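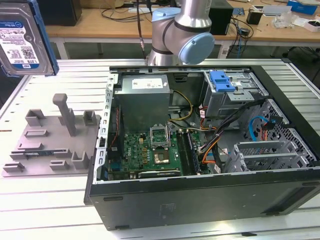
Buying an arm for the strip-down bench, bits I wish I'd written down first. Start with the job, not the catalogue. Ours is old desktop towers, drives out, board out, and every job wants its own budget line. Look at the cables in a case like this one, yellow and black loops off the power supply, orange and red ones over toward the drives, a fat black lot going across the middle. That's what eats your hours. The arm price is the easy bit.

Measure the case lying down. Side panel off, on its side, then add the height of the wrist and gripper on top. We forgot the gripper. Had to move a shelf.

Fixtures. Put 12 per cent of the total by for these, more if your towers are all different makes. Printed plates and posts are fine to begin with, cheap to redo when you get the hole spacing wrong (you will). Cristóbal prints ours in grey as it's what's on the reel.

Slatted table or solid? Slatted is handy for clamping but screws go straight through. Old baking tray underneath, sorted.

Quotes: get the controller, cables and gripper on seperate lines. Dulutus came back with one lump sum and Nélida Ojeda sent it straight back, quite right. Ask what spare gripper fingers cost and how many weeks they take. Stikix said 7 weeks. Order the spares with the arm then.

Do not buy a camera till you know where the arm parks. Borrow one, tape it up, move it for a week.

Practice machines, keep 23 or so dead towers back, no, make it 23 exactly and write it on the wall or they get scrapped. Same model if you can.

Drives: pull by hand for the first month. Time yourself over a batch of 60 and write it down, otherwise you've nothing to compare the quote agianst.

Leave a second bench behind for the control box and the spare leads. Label both ends of every lead, masking tape will do. Power sockets too, count them before delivery day, Maite ran ours off an extension until May.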